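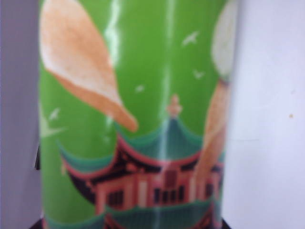
How does a robot pick up a crisp tube without crushing it?

It closes its gripper slowly and stops when it has squeezed just hard enough. The motor in the gripper can tell when something is pushing back, so the robot knows it is touching the tube and holds still at that point.

The Wellow arm

Wellow is a small robot arm made for schools and clubs. It comes as a kit in a box, and children aged nine and over can put it together with an adult. The company that sells it is called Gilow. Our reviewer, Hyun-seo Tak, built one with a class at Drorkport Primary School and used it there until the end of term.

The arm has 6 joints. A joint is a place where the arm can bend or turn, like your elbow or your wrist. At the end is the gripper, which has two fingers that open and close. A small camera sits at the wrist, just behind the fingers.

Why does it have a camera there?

Think about picking up a pencil with your eyes shut. You could do it, but you would have to feel about on the desk first. The wrist camera lets the robot look at a thing while it reaches for it. As the arm moves, the camera moves too, so the robot always sees what is straight ahead of its fingers.

The camera is not as clever as your eyes. When you hold a book very close to your nose, your eyes try hard to make the words sharp. A simple camera can't do that. Things very close to it look soft and smudgy. 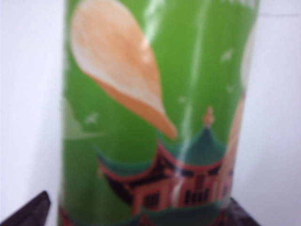 A green snack tube seen by the camera on a robot's wrist.

Does a blurry picture matter?

Sometimes it does. If the robot had to read small writing, a blurry picture would be no use. To pick up a tube, it needs to know less than that. Where is the left side? Where is the right side? Is it standing up? A bright green tube against a pale background is easy to find, even when the pattern on it is fuzzy.

Shiny things are harder. Light bounces off them and makes white streaks, and the streaks hide the colours underneath. They can move when the arm moves, too. A robot that has only practised with dull cardboard boxes may get muddled by a shiny tube. The answer is to let it practise with both.

How does it learn?

You show it. The kit has a second, smaller arm with a handle, and when you move the handle the big arm copies you. The computer saves the pictures from the camera and the way the arm moved. One go from start to finish is called a turn. The Drorkport class saved 17 turns on their first afternoon, which was not enough. By the end of term they had 3969.

Glykeria Katsaros, the class teacher, said the children got bored if they did the same thing for too long - so they swapped jobs every few turns.

What we liked

The instructions are clear and have large drawings. The screws come in separate bags with labels. The fingers have soft pads, and you can buy spare ones.

What we didn't like

The cable to the camera is short and gets in the way when the wrist turns right round. The arm is also slow to start up. You need a computer as well, and that is not in the box.

Is it safe?

The motors are weak, and the arm stops if it bumps into something. Keep long hair and sleeves away from the joints. There is a red stop button on the base, and everyone should know where it is before the arm is switched on.

Words to know

Gripper: the part of a robot that holds things.
Joint: a place where the arm bends or turns.
Turn: one go at a job, from start to finish.

Page checked by Raymonde MacLeod, 7 August 2023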